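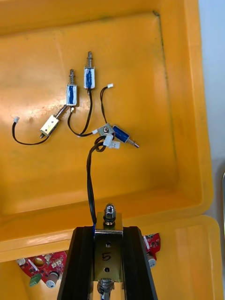

*Gripper 5 over the solenoid bin, wrist camera view.*

## Gripper comparison: small parts with wires

We spent most of May on the parts bins at the Hakala bench. The question from Pumel was simple: can one gripper take small solenoids out of a yellow bin with the leads still attached, or do we need a second tool for the wires?

Two grippers were tried on the same arm. Gripper 3 is the older one with flat rubber pads. Gripper 5 has the slanted fingers made from black aluminum extrusion, and you can see its number written on the bracket between them. Irja Vainio ran the arm and Mitali Herath kept the log. Each gripper got 100 attempts, and a pick was scored as good if one solenoid came up alone and stayed in the fingers for the move to the tray.

Gripper 5 finished with 70 good picks and Gripper 3 with 31. Most of the difference came from parts lying at an angle. The rubber pads are wide and tend to land on a neighboring part, while the extrusion fingers reach the floor of the bin more easily.

Wires are still the main problem. The white connectors catch on each other, and a pick that looks fine at the start can bring up a second solenoid a moment later. Mitali logged 13 of these with Gripper 5. Coming in from the plunger end helped a little. Slowing the lift did not help.

The wrist camera did better than expected on the yellow plastic. Black leads show up well against it. Reflections on the bin floor caused some bad readings in the afternoon, so Lavanya Varma moved the bench lamp and lowered the exposure. The white connectors are now easier to pick out too. The gripper itself fills a good part of the view, and she has asked for a mount that sits a little farther back.

Controller settings were kept the same for both grippers. Nomvula Lekota wants to repeat the run with a lower closing force, as a few coils had marks in the tape after the Gripper 3 tests. We will use the Fleremetti controller again for that.

The next round starts Monday with loose connectors only. If you need the arm that morning, please talk to Irja first. The full log is in the Pumel folder.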